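Notebook, October, started at 9:40 with bad coffee

Back on the translation. I promised myself I'd write in here at the end of every chapter and I've skipped two, so this is a catch-up for chapters 11 to 13 plus whatever I remember from the phone call with Paraskevi.

Where we stand: draft one of the novel runs to chapter 14 and I have 200 manuscript pages in decent shape. The narrator is still the problem. She's a hotel laundress in a port town, she's funny, she swears like it's punctuation, and in the Greek she switches register in the middle of a sentence, usually to insult somebody in church language. In English I keep making her either too salty or too clever. Read chapter 11 out loud twice yesterday and the second time she sounded like a stand-up comic. Took out nine jokes. Put three back (couldn't help it!).

The swearing. Paraskevi's rule is that a curse has to cost the speaker something or it's just noise on the page. I like that as a rule for an author, less sure it works for a translator, because the Greek has one word doing the job of five of ours and the repetition is the whole rhythm. Tried a version of the kitchen fight where I kept one English curse for every single use. Unreadable by the second page. Tried varying it. Too writerly. Current version repeats it for her and varies it for the sister, so at least you can tell them apart without the dialogue tags. Leaving it alone until Nam-gil has read it.
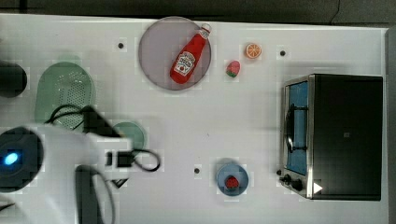

Chapter 12 is the supper chapter, and it's almost all objects. She names every single thing her brother-in-law brings into the apartment, and the comedy is in how much she resents each item. The trouble is brand names. In the original it's a local tomato paste that any Greek reader over forty can see in their head, and no American will have a clue. Markos wants me to swap in something like the ketchup up there, red bottle, white label, a little tomato on it, and you know what it is before you've read a letter. I see his point, you get the instant recognition. But then she's a woman in a Greek port town with an American supermarket in her cupboard, and the book is set before she could have bought it there. For now I've kept the Greek brand and let her be rude about the label, so the reader picks up that it's cheap. One extra clause. I can live with one clause.

Chapter 13, the letter. Mostly fine. The husband's spelling mistakes are a pain - I did a first pass with phonetic misspellings and Myrto said he came off as a hillbilly. She's right. Second pass: spelling okay, punctuation gone, capitals in odd places. Much better, and sadder too.

Notes from the call (wrote these on an envelope, copying them before I lose it):

Tovgate wants the sample by the end of the month, 2000 words, and they'd like it from the opening. I'd rather send the supper. Ask again.

Jaramillo passed. Nice letter, "admired the voice," the usual. Himeck hasn't answered.

Paraskevi doesn't mind if the title changes, as long as it isn't a pun. There go my best four.

She says the aunt is lying in chapter 6. I had no idea! I translated that whole speech as sincere. Have to go back and leave a little air in it, a couple of pauses, nothing that gives it away.

Ketsara asked for a glossary. I said no and then felt bad about it. Would do a short translator's note, two pages at most, at the back where people can ignore it.

For tomorrow: aunt's speech, then the first 200 lines of chapter 14, which is the ferry and has a lot of rope words I don't know in either language. Myrto's father worked the boats, so I've sent her a list. Also find the pencil copy of chapter 9, I think I left it in Markos's car.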